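Furkummont abre em novembro uma oficina de reparação de eletrodomésticos e equipamento de som

Comunicado de imprensa

A cooperativa Furkummont anuncia a abertura, no mês de novembro, da sua primeira oficina de reparação aberta ao público. O serviço chama-se Brasero e destina-se aos moradores do bairro e das freguesias vizinhas que têm em casa um aparelho avariado e não querem deitá-lo fora sem saber primeiro se ainda tem conserto.

A ideia nasceu de um inquérito que a cooperativa fez aos seus sócios durante a primavera. Responderam 636 pessoas, e 334 delas disseram que guardam em casa pelo menos um aparelho que deixou de funcionar. Muitas escreveram também que tentaram encontrar um técnico e desistiram, ou pelo preço do orçamento, ou pela distância.

"Nós recebemos estas respostas com alguma surpresa", explica Shabnam Bajwa, coordenadora do projeto. "Sabíamos que o problema existia, mas não pensávamos que fosse de mais de metade das pessoas. Quem guarda um amplificador dez anos no armário tem esperança de o ouvir outra vez."

A oficina vai aceitar pequenos eletrodomésticos, rádios, amplificadores, candeeiros e fontes de alimentação. Ficam de fora, nesta primeira fase, os frigoríficos, as máquinas de lavar e os telemóveis. O diagnóstico custa 20 euros, e este valor é descontado na reparação quando o cliente aceita o orçamento. As peças são cobradas ao preço de compra.

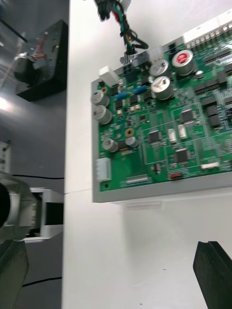
Formação para quem quer aprender

Além do serviço de reparação, a Brasero terá um programa de formação para adultos, preparado em conjunto com a associação Sturnik. O curso tem duas partes: uma introdução à segurança elétrica e à leitura de esquemas, e depois um período de prática na bancada, sempre com um técnico presente. Não é preciso ter estudos na área. As aulas serão à quarta-feira, às 19h00, para que possam participar as pessoas que trabalham durante o dia.

O responsável pela formação é Virgil Coman, técnico de eletrónica, que trabalhou muitos anos na assistência de equipamento de rádio. "A maior parte das pessoas tem medo de abrir um aparelho, e uma parte desse medo é muito correta", afirma. "Há componentes que guardam carga depois de se desligar a ficha. Por isso nós começamos pela segurança, e só mais tarde pelo ferro de soldar."

Cada grupo terá um número limitado de lugares. A prioridade será dada aos sócios da cooperativa e às pessoas que estão à procura de emprego, que ficam isentas do pagamento da inscrição.

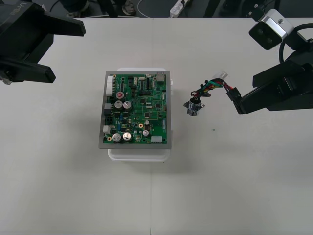 Placa de circuito impresso com condensadores eletrolíticos e conectores.

Peças recuperadas e arquivo de manuais

A empresa Ghauri, que faz a recolha de equipamento elétrico na região, vai entregar à oficina aparelhos em fim de vida, dos quais se podem retirar peças em bom estado. Segundo Yasir Khattak, representante da empresa, o acordo tem a duração de 2 anos e pode ser renovado.

A cooperativa está também a organizar um arquivo de manuais e esquemas em papel, que poderá ser consultado no local. O trabalho está a cargo de Ah-rin Baek, que pede aos moradores que não deitem fora os manuais antigos, mesmo quando já não têm o aparelho. A entrega pode ser feita na receção da cooperativa durante o horário normal.

Sobre a Furkummont

A Furkummont é uma cooperativa de consumo e serviços que gere uma mercearia, uma biblioteca de ferramentas e, a partir de novembro, a oficina Brasero.

Contacto para a imprensa

Jarosław Zawadzka, gabinete de comunicação da Furkummont. Os pedidos de entrevista e de visita à oficina devem ser dirigidos a este gabinete, de preferência por escrito.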